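4. Battery Wear Readings in Refurbished Laptops

4.1 Sample

The sample consists of 1390 refurbished laptops that passed through the Skultham depot before resale. All units came from corporate leases that had run to full term. Units with a swollen pack, a missing pack, or a pack replaced by the lessee were removed before sampling and are not included in the total. Serial numbers were recorded at intake and matched against the lease file kept by Van Dijk, the leasing firm. Where the two records disagreed, the number printed on the case was used and the unit was flagged.

Each laptop carries a small controller in the battery pack that reports three values to the operating system: design capacity, full charge capacity, and cycle count. Resellers usually grade a battery on the ratio of the second value to the first. The ratio is easy to read and takes a few seconds per unit. Its weakness is that full charge capacity is an estimate made by the controller, and the estimate drifts when the pack is rarely drained. A laptop that spends its lease in a docking station may therefore report a capacity that was last corrected when the machine was new. Stojanovska and Kiss reported the same drift in a smaller set of office machines but did not test whether it changed the grade a buyer would see.

Figure 2. Black gripper with a purple plate and a pale teal cup on a white tabletop.

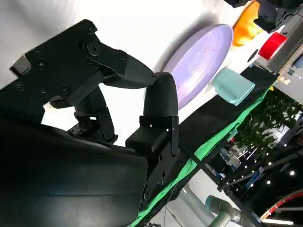
4.2 Procedure

The reported ratio was read twice for each unit, once on arrival and once after a full discharge and recharge. Between the two readings, the laptop ran a fixed load with the screen at half brightness, wireless off, and sleep disabled. Discharge ended when the operating system forced a shutdown. The unit then rested for 4 hours before it was charged with the adapter supplied for that model. Charging continued until the controller reported a full pack, and the second reading was taken without unplugging the adapter.

Energy delivered during discharge was logged with a Candex inline meter placed between the pack and the main board on units where the pack could be reached without removing the keyboard. On the remaining units, only the controller values are available. We treat the metered energy as the reference value. The meter was checked against a bench load before each batch, and no batch was rejected.

Grades were assigned with the Manetti scale, under which a pack is sold as A, B, or C according to its ratio. Grading was done by Anouk Bosman and Josefien Willems, working separately and without access to the meter log. Disagreements were limited to units whose ratio fell on the line between two grades, and these were assigned the lower grade. Room temperature was held steady during all runs, but pack temperature was not controlled, and packs discharged late in a batch may have started slightly warmer than those discharged first.

Figure 3. Black gripper with its hinge bracket and rounded rubber fingertip.
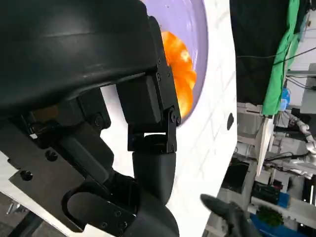
4.3 Results

The second reading was lower than the first in most units. The gap was largest in packs with a cycle count below 125, where the arrival reading overstated the metered capacity by nearly 8 percent at the median. In packs with higher counts, the two readings were close, and the change in grade after recalibration was rare. Cycle count alone was a poor predictor of metered capacity. Several of the least used packs were also among the most worn, as would be expected if they had been kept at full charge for long periods.

The direction of the error matters for resale. A low cycle count and a high ratio together place a unit in grade A, and both values favor docked machines. When the second reading was used in place of the first, the units that lost a grade came mainly from this group. Screen size and processor type had no clear effect once cycle count was taken into account.

Two limits apply. The metered subset leaves out models with packs mounted under the keyboard, and those models may use controllers that correct themselves more often. The load was also constant, while ordinary use is not. A mixed load might trigger the correction at a different point in the discharge curve, and the procedure as run cannot detect this.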